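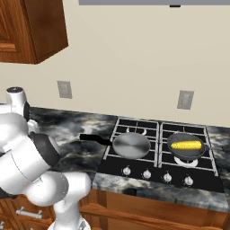
The Ostwood descaling kit costs 17 pounds and comes in a tin, which tells you how it sees itself. I bought it in July, after our kettle began dropping flakes into the tea the size of fish food. We live on very hard water, and I had been through most of the supermarket sachets, along with a bottle of vinegar that made the whole house smell like a chip shop. Limescale shows up worst on dark surfaces, as anybody who has fallen for a marble worktop with those cloudy black, grey and white veins will know. A drip dries, leaves a ring, and the ring moves in for good. So I had hopes for the tin beyond the kettle.

Inside are 3 pouches of powder, a small brush with stiff bristles, a cloth and a leaflet. The leaflet is a treat. It refers to the kettle throughout as "the vessel" and warns against "undue haste".

**The kettle.** Tip in half a pouch, top up with warm water, leave for 60 minutes. It fizzed like a school science lesson, then went quiet, and when I poured it away the element was bare metal again. I had forgotten it was that colour. Two rinses and no odd taste. The Lavance sachets I used before needed two goes and still left a crust round the spout.

**The shower head.** Good, though you need a bag and an elastic band to hold it all in place, and neither comes in the tin. Svenja Moser, who lives downstairs and borrowed my second pouch, used a sock. She reports nearly full pressure and one ruined sock.

**The worktop.** Don't. The powder is an acid, acids eat marble, and the leaflet says so on the back, in letters suited to an ant. I read it with the spoon already in my hand. For stone you are back to a soft cloth and drying up after yourself, like our grandmothers did.

The brush is too fat for most spouts – mine lives by the bike now and is very good on chains. The cloth is a cloth.

Refills are sold in packs of two, so the tin will always have a gap in it. I've put teabags in mine.

Four stars. I'd buy the refills again, but not the tin.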